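**Office of Border and Ports Policy, Nillside**
2/7/22

1/ The Office has ended its agreement with Owusu for vehicle barriers on the Lestura crossing road. Notice was delivered to the contractor this morning. No further work orders will be issued under the agreement.

2/ The agreement was signed in December by the previous director, Ebenezer Quaye. It covered 172 barrier sections and two inspection lanes. Four sections have been installed and will stay in place while their condition is reviewed.

3/ Acting Director Akosua Agyeman: "The crossing needs more inspectors and longer hours. The barrier plan provided neither, and it placed a heavy burden on the families who farm along the road."

4/ Landowners who received an access notice do not need to reply to it. All 1717 notices are withdrawn. Anyone who has already signed an access form will receive a letter releasing them from it.

5/ Payment for completed work will be settled under the terms of the agreement. Questions from subcontractors should be sent in writing to Berhanu Sisay, Contracts Division. Please include the work order number.

6/ Unspent funds will remain in the border account until the council votes on their use. The Office has asked that part of the money go to drainage repairs at the Jorkurell culvert, where the shoulder of the road has washed out.

7/ Council member Ayuba Acheampong has requested a public hearing on the decision. The Office will take part. The time and room will be posted to this account once the council clerk has confirmed them.

8/ Crossing hours are unchanged. Drivers carrying farm goods should continue to use the east lane and have their papers ready before reaching the booth.

9/ Media requests may be directed to Sayaka Maruyama, Public Information. Written copies of the notice to Owusu are available at the front desk.
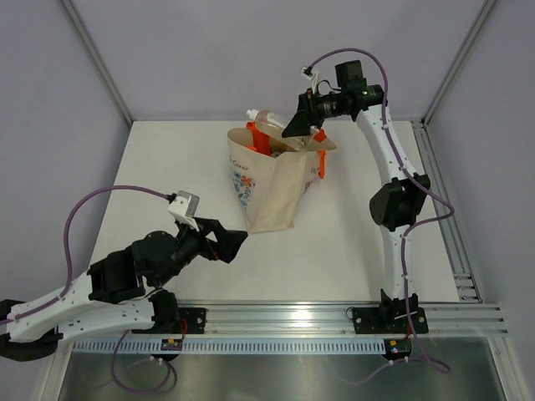
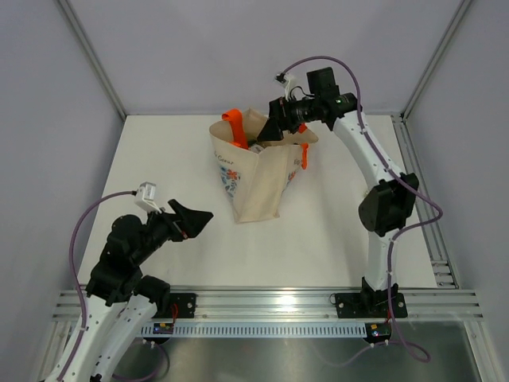 *Canvas tote bag with floral print and orange handles, two views.*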